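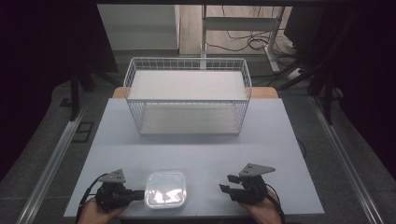

White wire basket and a small clear container on the table.

Covix Client Planner review: three months of running my design studio from one tool

Posted Tuesday, October 4, 2022

I've been on my own for six years now, doing branding and packaging for small food and drink firms, and in that time I have bought a frankly silly number of things that promised to sort out the business side for me. Courses, templates, a wall planner the size of a door (still rolled up behind the sofa). So when a client mentioned she ran her whole photography business from Covix I rolled my eyes a bit, went home and signed up for the trial the same evening.

For anyone who hasn't met it, Covix is a planner for people who sell their time. You put in your enquiries, it nags you to follow them up, it turns your notes into a proposal, and once the client says yes the proposal becomes a job with dates and invoices hanging off it. I pay 249 a year for the solo plan, in pounds, and there's a studio plan for teams which I haven't tried, so I can't tell you if it's any good with more than one person poking at it.

Setting it up

It took me most of a Sunday. You can bring your contacts in from a spreadsheet, and I had 1,257 of them, going right back to people I met once at a trade show and never wrote to again. The import itself was quick. The tidying afterwards was grim! It had decided that anyone without a company name was a "lead", so my mum was a lead, and so was my dentist. You can change them in batches of 50, but you have to tick a box and press save each time, and there's no way to undo a batch if you get it wrong. I got one wrong.

If I were starting again I'd clean the spreadsheet first and only bring over the people I've spoken to in the last couple of years.

Proposals

Right, the bit I love. I used to write every proposal from scratch, usually at eleven at night, usually by opening the last one and forgetting to change the client's name somewhere on page four. Covix has you build up blocks instead: one for how you work, one for your terms, one for each kind of job you do. Then you drag the ones you want into a new proposal and fill in the gaps. My first went out in forty minutes and the client signed it on her phone while waiting for a train.

The thing I hadn't expected was how much it would make me think about pricing. There's a little box under each block for your hours, which the client never sees, and after a few proposals I could see I'd been charging the same for a logo whether it came with two rounds of changes or five. I've put my basic brand package up to 2,000 and so far two people have said yes and one has gone quiet on me, which is about the usual rate for October anyway.

The look of the proposals is fine. A designer is going to want more control over the type than you get (there are six fonts, and I'd only use one of them) and the margins are fixed. I grumbled about this for a week and then stopped noticing. My clients have never mentioned it.

Follow-ups

You tell it how long to wait and it puts a reminder on your morning list. I have mine set to four days for a new enquiry and ten for a proposal. It can send the email for you as well, but I turned that off after reading the default wording, which sounded like a parking fine. You can rewrite it, I just prefer to send my own.

I do follow up more than I did. I used to tell myself that people would come back if they were interested, and then I chased a chutney maker who'd been silent since January and she'd simply lost my email. Nice job, too, twelve labels and a gift box.

Invoices

Hmm. This part works but it's the weakest of the lot. You can split a job into a deposit and a final bill without any bother, but if the client wants to add something halfway through you have to make a second job and bill that separately, so they end up with two sets of paperwork. I asked support and got a very pleasant reply from a man called Vivek Joshi, who gave me a workaround with discount lines. It does the trick but my bookkeeper hates it. He also said that extras on a live job were on their list, with no date.

It won't talk to my bank either, so I'm still ticking off payments by hand on a Friday.

What else I tried

Before paying I had a fortnight with Pilance, which is cheaper and much prettier, and if all you need is proposals I'd look there first. There's no reminder list at all, though, and I know what I'm like. I also looked at Fastus, but it's clearly meant for bigger agencies with account managers and weekly reports, and I got lost in the menus before I'd even added a client.

Things that bug me

The phone app logs me out every few days. The search only looks at names, so if I can remember that someone made ginger beer but not what she was called, I'm stuck. And the calendar starts the week on a Sunday with no setting to change it that I can find (if you know where it is, please tell me in the comments).

Would I buy it again?

Yes, I've just told it to renew. I'd say it suits you if you work alone, send at least a couple of proposals a month and tend to let things slide when you're busy with the real work. If you've only got two or three regular clients who ring you up when they want something, save your money and keep using a notebook.

I give it four out of five. I'll come back and update this if they ever sort out the extras.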